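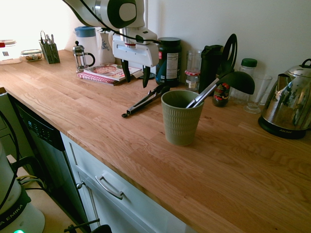 4.2 Collecting demonstrations on the kitchen counter

Figure 3 shows the counter station with the arm over the work area, the tongs on the butcher block and the green utensil cup at the center. The arm is fixed in place, and all demonstrations in this section were given on the same stretch of counter. The task is to pick up a utensil that lies flat and put it into the cup, or to take a utensil out of the cup and lay it down. We refer to the two directions as "store" and "retrieve."

We compared two ways of showing the task. In hand guiding, the operator stands next to the arm, holds it near the wrist and moves it through the motion while the controller compensates for gravity. The gripper is opened and closed with a foot pedal. In remote control, the operator sits at a desk in the same room and moves a handheld controller, whose position is mapped to the gripper by the Strand teleoperation software. The operator has a direct view of the counter and may also use a screen showing a fixed camera view. No force feedback was given.

Five operators took part. None had used the arm before the study. Each had a practice period with both methods, in an order that was switched from one operator to the next, and then recorded demonstrations until a session ended or the operator asked to stop. Recording was handled by Pullen, our logging tool, which stores joint positions, gripper width and camera images on a common clock. In total we kept 290 demonstrations. Another 27 were thrown out, mostly for a dropped utensil that rolled out of reach or a pedal press that was not logged.

We did not clear the counter for recording. The row of items along the wall, among them a French press, a pitcher, a stack of books and an electric kettle, was left in view. Clear glass and polished steel are hard for depth sensing, and we wanted these surfaces to be present in the training images. Operators were told to avoid touching the background items but were given no other limits on the path they took.

4.3 Differences between the two methods

Hand-guided demonstrations were shorter. Operators moved the gripper straight to the utensil and turned the wrist and lowered the arm in one motion. With remote control, the same step was usually split in two. The operator first brought the gripper above the utensil, stopped, and then turned it to match the angle of the handle. The pauses were longest for the tongs, whose two arms can be gripped together or one at a time. Several remote demonstrations include a second attempt after only one arm was caught. We kept these, as the recovery is useful to the policy.

The main drawback of hand guiding is that the operator's hands and forearms are in many of the images. A policy trained on those images alone slowed down or stopped when the arm reached the cup with no person in view. We reduced the problem by replaying each hand-guided path with the operator standing back and recording new images during the replay. Replay failed in nearly 73 cases, most often at the moment of release, where a small error is enough for the utensil to hit the rim of the cup. Failed replays were not used for training.

Remote demonstrations needed no replay, but they took more out of the operators. Four of the five said that depth was hard to judge when lowering a utensil into the cup, and two moved their chairs during the session to get a view from the side. We allowed this and noted it in the log.

4.4 Training data

Both sets were resampled to the same rate and long pauses were trimmed from the start and end of each recording. Pauses in the middle were left alone. We then trained one policy on each set and a third on the two combined, using the Gukard training code with the same settings throughout. Results for the three policies are given in Section 5.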